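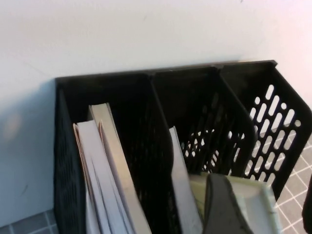 *The black file organizer with its three upright compartments.*

The reading shelf has moved. For most of the summer the handbooks and loaner paperbacks were kept in a box under the mail table, and people had to kneel down and dig. Wanda Begay cleared out the box at the end of August and put a black file organizer up against the wall on the gray tiled counter.

It is the kind of organizer usually sold for magazines and loose papers. Wanda tried two others first. One was a wire rack that tipped whenever the last book was taken out. The other was a wooden box from home that was too shallow for anything larger than a pocket guide. The new one has slots and small round holes cut through the sides and takes up less of the counter than the box did of the floor.

Please keep to one or two books in a compartment. A thick paperback and a slim one will share a space without trouble, but three thick ones will not, and the covers get bent when someone forces them. Anything that doesn't fit goes in the cabinet in Room 102, where Siriporn Nilsuwan keeps the overflow. She has the key until 4:30.

A thick paperback in a compartment by itself will lean over to one side. That is fine for a day or two. If it is going to be there longer, stand something next to it so the spine doesn't warp. Prapai Kongkaew has had to re-glue 2 spines this year and would like to stop there.

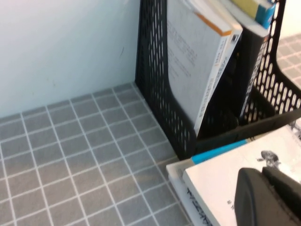
## Borrowing and returning

There is no sign-out sheet for the paperbacks. Take one, read it, and bring it back when you are done. The Basteo handbooks are different. They have to be signed out with Adwoa Sarpong at extension 622, and they are due back by the end of September so the new pages can be put in.

Books on the counter should stand upright with the spine facing out. Do not lay them flat on top of the organizer. Coffee and lunch containers belong on the other counter, by the sink.

We are also looking for a few more titles. The full list now stands at 58, counting what is in the cabinet, and most of it is mysteries. Cookbooks, travel books and anything on gardening would be welcome. Leave donations with Wanda, or in the Jatier tote bag hanging on the door of Room 102. Textbooks and old catalogs can go straight into the paper recycling.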